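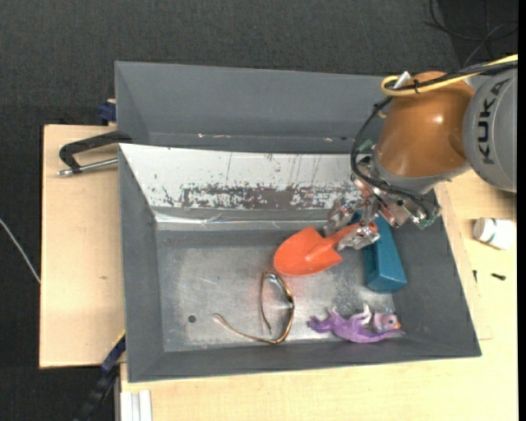 Open gray bin with orange toy shovel.

Useo Open Bin, Gray

Item group: Storage and handling, open containers
Manufacturer: Useo
Distributor: Wesov

Product description

The Useo Open Bin is a one-piece molded container for bulk storage of dry goods, small parts, toys and returned items. It has no lid and no divider slots. The base is flat on the inside and ribbed on the outside. The walls taper toward the base so that empty bins nest. Filled bins must not be stacked on each other without the Trostov stacking frame (ordered separately).

Specifications

Material: polypropylene, colored through
Color: gray
Nominal volume: 100 liters
Maximum load, evenly spread: 30 kg
Empty weight: 4 kg
Wall finish: smooth inside, lightly textured outside
Hole in base: one, small, round (more may be drilled, see Notes)
Label area: one short side
Lid: not available for this model

Nesting

Bins nest to nearly 102 cm in a standard shipping stack. Stacks are strapped once across the top and once around the middle. Remove the straps before separating the bins. If two bins bind together, stand the stack upright and let air in at one corner of the rim. Do not pry with a metal tool, as this marks the rim and may start a crack.

Use and placement

Place the bin on a level surface that supports the whole base. On open racking, fit a shelf panel under it. Wire shelving is acceptable if the wires run across the short side of the base. When the bin is used for loose material such as sand, feed or packing fill, check the weight before lifting. Loose material can reach the load limit well before the bin is full.

The bin is not approved for direct contact with food. It is not intended for solvents, fuels or hot liquids.

Cleaning

Wash with warm water and a mild detergent. Rinse and drain upside down. Pressure washing is allowed at low settings. Abrasive pads dull the inner surface and make fine dust harder to remove.

Accessories

Trostov stacking frame, steel, for filled bins
Benítez label holder, clip-on, clear
Benítez dolly, four swivel casters, two with brakes
Replacement labels, blank, sheet

Notes

Drilling the base or walls voids the load rating. Shade may vary slightly between production runs. Bins kept outdoors should be covered, as long exposure to sunlight makes the rim brittle. Contents and accessories are not included. Bins from the earlier series have a narrower rim and do not nest with this model.

Ordering

Sold singly or by the stack. Stacks ship on a pallet and are not split after dispatch. Damage in transit must be reported to Wesov before the bins are put to use.

Page revised 4/6/18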